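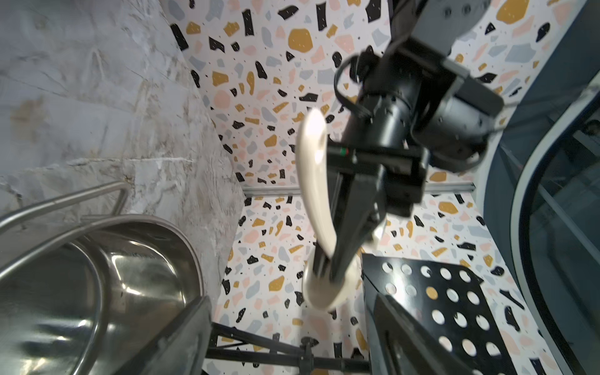
Figure 2. White curved utensil with a glossy surface.

Section 14. Cleaning Glazed Serving Utensils

Use this procedure for all glazed utensils in the Kulotley tableware range. Read the care card supplied with the set before you begin.

1. Remove food residue with a soft cloth and warm water.
2. Place the utensils in the lower rack of the Flimton dishwasher. Items must not touch one another.
3. Select Program 2 and close the door fully.
4. When the program ends, allow the utensils to cool before unloading.
5. Dry each handle by hand and inspect the glaze.

Note: Water marks may be removed with diluted white vinegar.

CAUTION: Do not use steel wool or scouring powder. Do not place a hot utensil in cold water.

Chipped or cracked utensils must be withdrawn from service. Replacements may be ordered from Clistel Customer Service, part number 89.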